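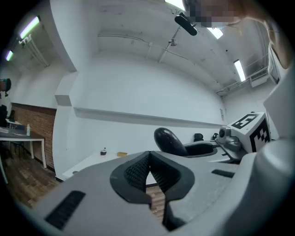 Borracha preta com textura de losangos e, pela abertura, um pouco do soalho castanho.

Início Boletim Oficinas Biblioteca Contactos
Pesquisar no boletim Pesquisar

O soalho no inverno: o que aprendemos no curso de dezembro

Quando cheguei a Portugal, vivia num apartamento com mosaico em todas as divisões e não sabia nada de madeira. Depois mudei para a casa onde estou agora, na Rua Maldonado, que tem soalho antigo de pinho, e no primeiro inverno abriram-se fendas entre as tábuas da sala. Pensei que o chão estava a estragar-se. Um vizinho disse-me para esperar até à primavera, e em maio as fendas eram quase todas fechadas. Foi por esta experiência que me inscrevi no curso de conservação de soalhos da nossa associação, e pediram-me para escrever umas linhas para quem não pôde vir.

Fomos 13 participantes, em duas tardes. A primeira tarde foi quase só sobre humidade. A madeira recebe água do ar e devolve-a, e a tábua alarga ou encolhe na largura, muito pouco no comprimento. Num inverno com aquecimento ligado todo o dia o ar da casa seca bastante. Por isso aparecem as fendas em janeiro, e por isso também não é boa ideia enchê-las nessa altura com massa dura: no verão a tábua precisa do seu espaço e a massa salta, ou empurra a tábua vizinha. Quem tem uma fenda que deixa passar frio pode meter um cordão de fibra, que cede, e tirá-lo mais tarde.

Falou-se muito da limpeza. Eu lavava o chão com a esfregona bem molhada, como fazia com o mosaico, e fiquei com um pouco de vergonha. Para um soalho encerado chega o aspirador com escova macia e, de vez em quando, um pano muito bem torcido. O vinagre, que tantas pessoas recomendam, tira o brilho da cera com o tempo. Para os soalhos envernizados o pano pode ser um pouco mais húmido, mas a água nunca deve ficar parada nas juntas.

Na segunda tarde tratámos os acabamentos. Comparámos o óleo Sindby e a cera Isano em tábuas velhas que a associação guardou de uma obra. O óleo entra na madeira e deixa-a mais escura; a cera fica à superfície e dá um toque que eu prefiro, mas marca-se com os copos. Houve discussão e não chegámos a acordo. O que todos aceitaram é que se deve experimentar primeiro num canto, atrás de um móvel, e esperar um dia inteiro antes de decidir.

Sobre as tábuas que rangem: quase sempre é a tábua que se mexe contra o prego. Um pouco de talco na junta pode calar o barulho por uns meses. Se a tábua mexe muito com o pé, é preciso ver o barrote por baixo, e isto já é trabalho para um carpinteiro.

Uma palavra sobre o afagamento. Cada vez que se passa a máquina perde-se madeira, e um soalho antigo não aguenta muitas vezes. Antes de alugar uma, meçam a espessura num sítio onde se veja a tábua de lado, por exemplo junto à soleira de uma porta.

A biblioteca recebeu o manual Kistley de pavimentos de madeira, em inglês. O capítulo sobre manchas começa na página 113 e vale a pena, mesmo para quem lê devagar como eu. Pode ser requisitado por 14 dias.

A próxima sessão prática é no sábado, 26 de dezembro, à tarde, na sala do costume. Tragam joelheiras e um pano de algodão que já não faça falta. As inscrições fazem-se na secretaria ou pela página de contactos.

Última atualização: dezembro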